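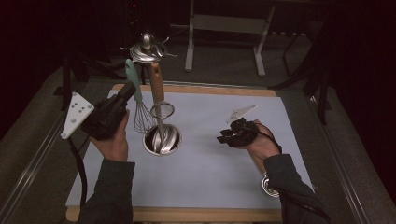

Whisk with teal handle, fine-mesh strainer, steel cup, white board.

Penholm Kitchen Utensil Set, data card
Version 2, September 10, 2026
Maintained by Geerts

Summary
Penholm covers the handling of small kitchen utensils kept in or around an upright holder on a table. The release has 2,000 recordings split across 4 task groups: stand, drawer, rack and sink. This card describes the stand group only. The other groups have their own cards in the docs folder.

Objects
Utensil names follow the Skovix list, lower case, singular. Handle color is a separate field and is left blank for all-metal items. A strainer is labeled "strainer" whatever its mesh size; "sieve" was merged into it in August. Items whose use is unclear from their shape get the label "utensil_other".

Stand and base
Stand parts are labeled separately from the utensils.
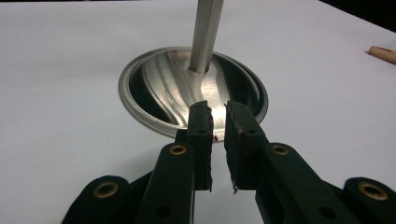
The base label applies to the round steel dish and its raised rim. The upright rod has its own label, "stem", and starts at the collar where it meets the dish. Polished steel gives strong reflections, so masks follow the physical edge of the metal and ignore bright streaks inside it. Masks in 225 recordings were redrawn for this reason.

Files
data/stand/ recordings, one folder each
labels/objects.csv object names and handle colors
labels/masks/ one mask file per labeled object
splits/ train and test lists

Known issues
Thin wire loops on whisks are masked as a filled outline. Table and board share the label "surface". Parts outside the view are not estimated, so a stem may have no top point.

Changes from version 1
Added the stem label. Renamed "bowl_base" to "base". Old label files can be converted with the script in tools/astusard, which writes to a new folder and leaves the originals in place.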